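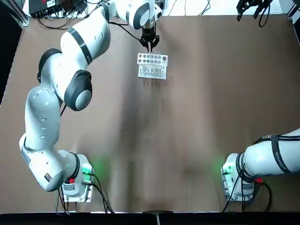 Firouzeh Kermani looks after bench layout and small labware at Urkesley. Raffaele Pellegrini spoke to her on Wednesday, August 11, 2021, mostly on the subject of test tube racks.

Her first remark concerned the surface. A white rack on a plain brown top is easy to find and easy to line up by eye. "White on white is where people knock things," she said. "The edge disappears under strip lighting. Brown also shows smudges, so you know which part of the bench is getting the use."

She prefers a rack with a solid top plate and a clear lower part. The holes hold the tubes upright, and the tubes can be checked from the side without lifting them.
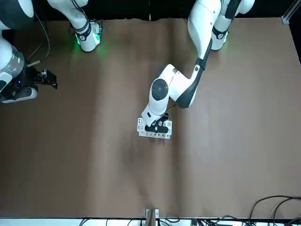 Holes and clearance

Kermani has kept a record of rack faults for the past 10 months. It has 342 entries, of which 33 concern tubes that stuck in the hole. Most of those were traced to labels.

"A paper label adds thickness twice if it overlaps," she said. "The tube goes in, the overlap catches, and the whole rack comes up with it. We now put the label above the line of the plate."

Asked whether a heavier rack would help, she said only in part. Weight stops the rack lifting but does nothing for the tube, and a heavy rack is more likely to be dragged than picked up.
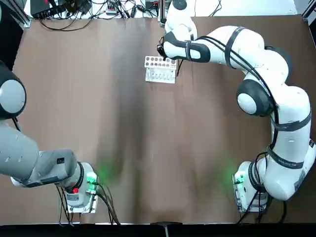
Position matters as well. She wants the rack well back from the front edge, with its long side square to the bench, and leads kept to the front and sides. "Cables go down and off. They don't cross the middle."

Pellegrini asked about filling order. Kermani fills from the back row forwards and empties the other way, so that a hand never passes over standing tubes.

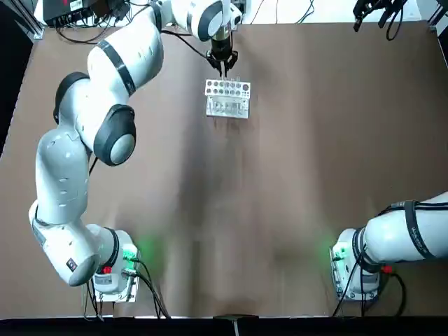

The top plate should be wiped before the tubes go in, she added, and the underside once a week. A revised layout sheet, with the label line marked on it, is due in September. The Dirkum site will get it first.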